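The Long Way Around to a Quieter Desk

April — posted by the Pasier Street Diarist

I have been meaning to write about old computers for ages, and mostly about why I can't seem to part with mine. It has followed me through two apartments and one very damp basement, and I still turn it on every morning before the coffee is ready. 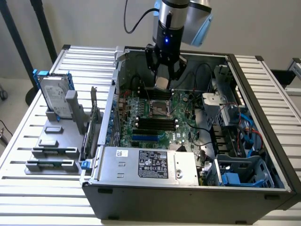
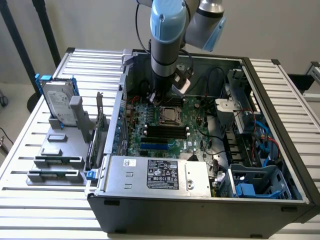
My first one came from a little shop called Van Hecke, and it cost me $403, which felt like a fortune back then (I ate a lot of noodles that spring!). I wrote my first letters to the editor on it, and a truly terrible novel that got as far as page 611 before I lost heart. I still have the file somewhere, and every few years I open it, read a paragraph, and close it again very gently.

What I love is the slowness, I think. You press the button, you go and water the plants, you come back and it's ready for you. My newer laptop wants me to update something nearly 100 times a month, and I never feel I've sat down with it the way I do with the old gray box — it's more like being tapped on the shoulder all day long.

Anyway, the fan has started to rattle again, so I'll be spending the evening with a screwdriver and the radio.

7 comments | 2 shares
© Pasier Street Diary | Contact | Back to top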